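Pumthorpe medicinal licence knocked back, appeal in November

hurkorlow_kel
Council refused the Pumthorpe growers' application last night. 408 submissions against, 12 for. They wanted a licensed medicinal crop in the old Iordache glasshouses.

T_Ogundipe
It was refused on odour and traffic. The submissions mostly talked about crime, and that isn't a planning ground.

drybed
Crime is a fair thing to raise. I live 30 metres from the gate.

T_Ogundipe
Fair to raise, but it's the federal licence that covers security. Council can't rule on it.

hurkorlow_kel
Kinga Hajdu spoke for the applicants. She said patients in the district drive almost 785 km for a specialist appointment and back.

drybed
A farm here doesn't change that drive. It all goes to a processor interstate.

Rakiya Anozie
Agree with drybed there. I have a script and the cost is my problem. Still would have voted yes for the jobs.

My notes on the appeal are up on my page, copied below.

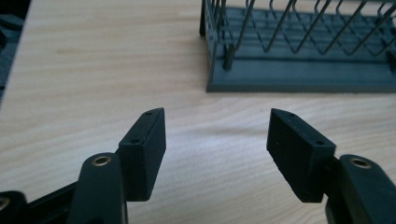
2 min read

The applicants have lodged with the tribunal. Neighbours who made a submission can ask to be joined as a party.

drybed
Is there a fee to be joined?

T_Ogundipe
Ring the registry, it opens at 9 am.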